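Dumden Residents' Water Scheme
Minutes of the February general meeting

Held in the Floltport hall annexe. Meeting opened 7.05 pm. A quorum was present. Apologies were taken as read.

1. Previous minutes
Accepted with one correction: under item 4, "inlet valve" should read "outlet valve".

2. Matters arising
The padlock on the upper tank gate has been replaced. Keys are held at the pump shed and at the store. The letter to the shire about the culvert on Csizmadia Road has had no reply and will be sent again.

3. Finances
Balance at the close of the period was $3,836. Annual levies remain at $151 per connection. Two levies are outstanding and reminders will go out with the next meter cards. The insurance premium falls due before the next meeting; payment was approved.

4. Supply and pressure
There are 34 active connections. Pressure at the lower end of the line was low in the evenings for most of the month. The meeting discussed whether the cause was the filter housing or the old section of pipe past the cattle grid. Agreed to clean the filter first and log pressure morning and evening for a fortnight before any digging is considered.

5. Pipe replacement
Jurora quoted for 100 metres of poly pipe, delivered to the roadside. The quote excludes fittings and trenching. A second quote is to be obtained. The meeting noted that the old pipe is a non-standard size and will need adaptors at both ends — these should be priced separately.

6. Meter reading
Cards are to be returned by the end of the month. Readings should be taken in kilolitres, black digits only. Several cards last quarter included the red digits and had to be recalculated.

7. Newsletter and web page
The minutes will be posted on the web page as plain text. Members without internet access may collect a printed copy from the store.

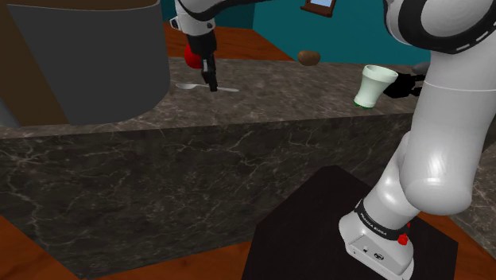
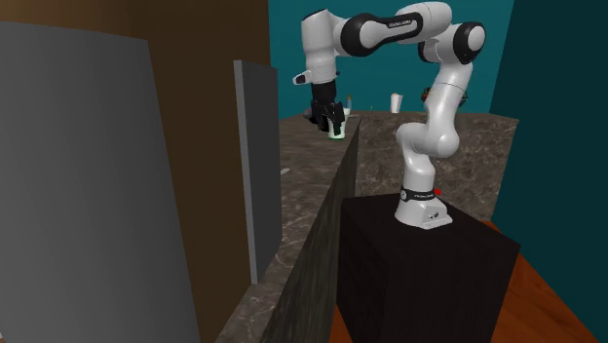
Stone countertop and robot arm, two views.

8. General business
A request for a second standpipe near the tennis court was deferred until the pressure log is complete. Members were reminded that garden sprinklers are limited to the hours before 8 am and after 6 pm.

Meeting closed 8.20 pm. The next meeting will be at the same venue, with the pressure log as the first item after the accounts.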